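Extraction Rates and Fine Particles from Domestic Gas Cooking in Rented Student Housing

Final report, Building Services Project Module

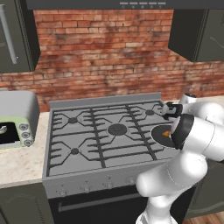

Submitted by: Project Group 3, Gavthorpe
Date of submission: August 5, 2023

1. Background

Frying on a gas range releases fine particles from two sources, the flame and the heated oil. In small kitchens the concentration depends mainly on how quickly air is removed and on where the hood sits in relation to the burner in use. Rented houses in Gavthorpe are commonly fitted with low-cost recirculating hoods, which return filtered air to the room. The project compared this arrangement with a ducted hood of the same width.

2. Test kitchens

Two kitchens were used. Kitchen A, on Tang Street, has a Nornis recirculating hood with a carbon filter. Kitchen B, in the Jiltberg block, has a ducted hood discharging through the rear wall. Both have a five-burner gas range against an outside wall. Floor areas are similar, but the ceiling in Kitchen B is lower, and no correction was made for the difference in room volume.

3. Method

Each run consisted of frying the same weight of sliced carrot in sunflower oil for 10 minutes at a fixed burner setting. The particle meter was placed on a shelf at head height, away from the direct plume. Readings were logged from before ignition until the level had returned to within a small margin of the starting value. Windows and internal doors were kept shut.

Runs were made on a front burner and on a back burner in each kitchen, with the hood off and with the hood at full speed. A total of 11 runs gave usable data. One further run in Kitchen A was discarded after the hallway door was opened during logging.

4. Results

The highest peak was 317 micrograms per cubic metre, recorded in Kitchen A on a front burner with the hood off. Switching on the recirculating hood lowered the peak only slightly and had no clear effect on the time taken for the level to fall. The ducted hood in Kitchen B lowered both.

Burner position mattered more than expected. With the ducted hood running, back burner peaks were consistently below front burner peaks. The hood in Kitchen B does not extend over the full depth of the range, and part of the plume from the front burners passes in front of its leading edge. The same pattern was present in Kitchen A but was too weak to separate from the scatter between runs.

5. Sources of error

The meter uses light scattering and was factory calibrated for outdoor dust. Oil droplets scatter light differently, so the absolute values should be treated with caution. Pan temperature was not measured. The runs in January were made with colder outside air than the later ones, which may have increased leakage through the window frames in Kitchen B.

6. Recommendations

Where a ducted hood is fitted, tenants should be advised to fry on the back burners and to leave the hood running for a time after cooking. Carbon filters in recirculating hoods should be checked at each change of tenancy. Further work should include airflow measurements at the hood face and a second meter near floor level.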